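Home | Departments | Student Work | Library | Contact

Promises Made in Public: Wedding Vows and Later Accounts of Marriage

Student project report, Social Studies, second year
Submitted by Blandine Barbier
Reading time: 3 minutes

1. Purpose of the project

The project examined how married people in Etberg speak of their wedding vows some years after the ceremony. Much has been written on why couples marry and why they separate. Less attention has been given to the words spoken on the day, and to whether either partner can recall them. The report considers two questions: what people remember of their vows, and whether they refer to them during disagreements at home.

2. Method

A short questionnaire was delivered to 400 households in the Sorkine and Evangelista districts in September. It asked for the length of the marriage, the type of ceremony, and who had written the vows. Completed forms were returned by 63 households. From these, 12 couples were invited to a longer conversation, and 11 accepted. Partners were interviewed separately wherever both agreed to this. All names have been removed, and details of occupation have been changed in two cases.

The sample is small and was drawn from people willing to discuss their marriage with a student. Couples who were separated at the time of the survey are not represented. The findings should be read with this in mind.

3. What was remembered

Most of those interviewed could give the general sense of their vows but few could repeat a full sentence. Those who had used a set form of words recalled more than those who had written their own. One husband, married at the Paltell chapel, recited the whole of the traditional text without pause. His wife, interviewed afterwards, had no memory of it beyond the first line and spoke mainly of her shoes.
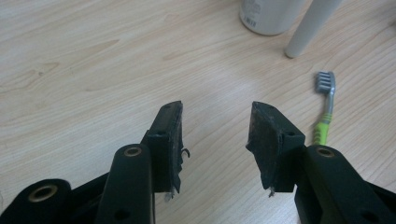 Couples who had written their own vows tended to remember the writing more clearly than the speaking. Several described an evening spent on drafts, and two had kept the sheets of paper. In one household the vows had been revised on the Friday before the wedding at the request of a parent, who thought a joke about cooking unsuitable. The matter was still a source of mild irritation.

4. Use of the vows in daily life

Direct reference to the vows was uncommon. When they were mentioned, it was usually during illness or a period without work, and usually by the partner giving support. Four of those interviewed said that they had been reminded of their promises during a quarrel and had found this unhelpful. Smaller agreements reached after the wedding, such as who would manage the bills or how often relatives would visit, were discussed far more often and in greater detail.

5. Limits and further work

The interviews were held once only, and answers may have been affected by recent events at home. A later project might include registrars and separated couples. The questionnaire should also be shortened, as many respondents left the final page blank.

Related items
Living Apart, Married Together: A Survey of Weekly Commuters
Engagement Notices in the Local Press
Who Pays for the Reception?
Grandparents and Childcare in Evangelista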